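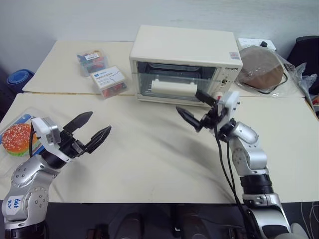
The two arms at the toaster oven, toy hamburger off to the left.

Teaching by Hand: Questions We Keep Getting
Kullo Bench Notes. Last updated 8 Jun 2020

We test robot teaching kits and try not to get carried away. Most of the mail we get comes from people who have watched a sales video and want to know how much of it to believe. Less than you'd like.

What does "showing" a robot a task mean?
A person drives the arms through the job while the system records the joint positions and the camera views. Do that enough times and a program tries to copy the pattern. It has no idea what lunch is. If the person hesitates before grabbing the door every time, the robot will learn to hesitate too.

Is it better to push the arms by hand or drive them remotely?
Depends on the job. Pushing the arms is easy to pick up, but your own hands and sleeves end up in the camera view, and they won't be there later when the robot works alone. Remote control keeps you out of the way. The price is that you feel very little, and new operators tend to squeeze too hard or miss by a finger's width. We use remote control for anything with a door.

How many demonstrations do I need?
More than the brochure says. For our toaster oven task we kept 277, and we threw out another 70 for bumps, dropped pieces and operators changing their minds halfway. The Drallow starter guide suggests 8. We tried 8. The arm went to a spot near the handle and stayed there.

Why a toy hamburger?
It doesn't rot, it doesn't drip, and it keeps its shape after a lot of bad grabs. Real food is much harder. When someone shows you a robot handling plastic food, ask to see it with a real bun before you reach for your wallet.

Can I move things around on the table?
You should, while you are recording. If the oven sits in the same spot in every run, the robot may just be learning the spot. We moved our oven in February and the first trained version fell apart. Small shifts between runs are boring to do and they help a lot.

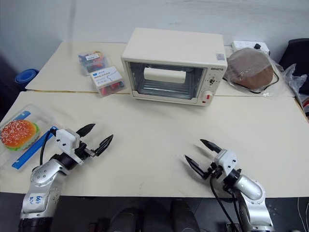 Can two people share the recording work?
They can, but their styles should be close. One of our operators came in from the side and the other from the front, and the trained arm tried something in between that suited neither. Agree on one way to do the job, write it down, and throw out the runs that stray from it.

The vendor says it works 9 times out of 10. Should I believe that?
Ask who reset the table between tries, and whether failed tries were counted. Then ask for 3 tries in a row with no edits, with the objects placed by you. We asked Carrillo for this and are still waiting.

Do you sell recordings?
No. Ours fit our arms and our table, and would be of little use on yours. The Driltadwood task sheet we work from is free if you write and ask for it.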